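Support > Facilities Requests > Kitchens and Break Rooms > Ticket 2439

Ticket 2439: Base cabinet drawer binds on closing, Candon kitchen

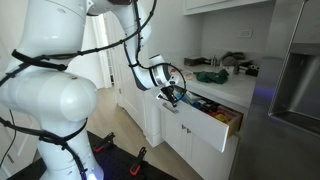 Team: Purkiseo Building Services, Fixtures and Fittings

Opened in August. Last entry by Baser, Fixtures desk

Status: Resolved
Priority: Low
Location: Candon building, kitchen, lower cabinet with one drawer over two doors
Asset type: White drawer front, silver bar handle, side-mounted runners

Reported problem

Drawer opens to full extension but stops short when pushed back in. Requester states that the front stands proud of the cabinet by the width of a finger and that pushing harder makes it worse. Some days it closes without trouble. Doors below are not affected. Requester asks for new runners.

Initial response, 9:40 a.m.

Intermittent binding is usually contents and not hardware. The drawer is tightly packed, with blue items near the front left and a red item next to a yellow one toward the back right, and dark items filling the space between. Asked requester to empty the drawer completely, close it ten times, and report back. Also asked whether the drawer stops at the same point each time. No parts ordered at this stage.

Requester reply, 11:15 a.m.

Emptied. Closes fully eight times out of ten. On the other two it stopped at the same point, near the end of travel. With the contents back in, it stopped every time. Requester also reports a scraping sound from the right side and asks again for new runners.

Site visit 1

Drawer emptied onto the counter. Findings:

- Two small items had gone over the back panel and were lying on the cabinet shelf behind the doors. Removed. Neither was in the path of the drawer.
- Right runner: front screw backed out, head raised enough to touch the moving rail. Accounts for the scraping.
- Left runner: secure, some grit in the track.
- Drawer box square at both diagonals. Bottom panel seated in its groove, slight sag at center.
- Handle: both screws tight.
- Clearance from the top of the drawer side to the underside of the counter rail: 28 mm.

Tightened the right front screw. It turned without biting. The hole is stripped, so this will not hold under load. Cleaned both tracks with a dry brush and vacuum. No lubricant applied. These runners are nylon wheel type and oil collects dust.

Tested empty, 25 cycles, no binding. Tested with original contents, binding on the third cycle. Cause on that cycle was a long item riding up at the back and catching the counter rail. Two separate faults, then. The screw explains the empty failures and the scraping. The contents explain the rest.

Left the drawer in service with the tallest items stored behind the doors.

Parts

Request for a replacement runner pair declined. Runners are within tolerance. Approved: one longer screw of the same gauge, hardwood plug, wood glue, one shallow divider insert from Atanasov stock. First insert supplied was the wide pattern and would not drop in. Exchanged for the narrow one.

Site visit 2

1. Emptied drawer, lifted the front to clear the stops, removed the box.
2. Drilled out the stripped hole, glued in the plug, trimmed flush.
3. Left to set overnight with a "do not use" note taped to the cabinet doors.
4. Drilled a pilot hole and fitted the screw next morning. Head now sits below the rail.
5. Refitted the box and checked the reveal. The gap was wider on the left, so the right runner went up one slot position. Even after adjustment.
6. Fitted the divider insert and returned the contents, flat items at the back, anything tall excluded.

Test after repair: 48 cycles loaded, no binding, no scraping. Front closes flush.

Notes for requester

Keep contents below the top edge of the drawer sides. Anything that has to be pressed down to close the drawer will lift again at the back. Long-handled items go in diagonally or behind the doors. If the drawer stops short, open it fully and look at the back before pushing. Force on the front was probably what worked the screw loose.

The sag in the bottom panel is cosmetic at present. It can be turned over if it drops further, under a new ticket.

Requester follow-up, 2:20 p.m.

Closing normally. Asks whether the doors below can be adjusted so the knobs line up. Doors not inspected for alignment on either visit. Moved to the general adjustments list, no date set.

Closed by Baser. Reopen within the month if binding returns, and note whether the drawer was loaded or empty.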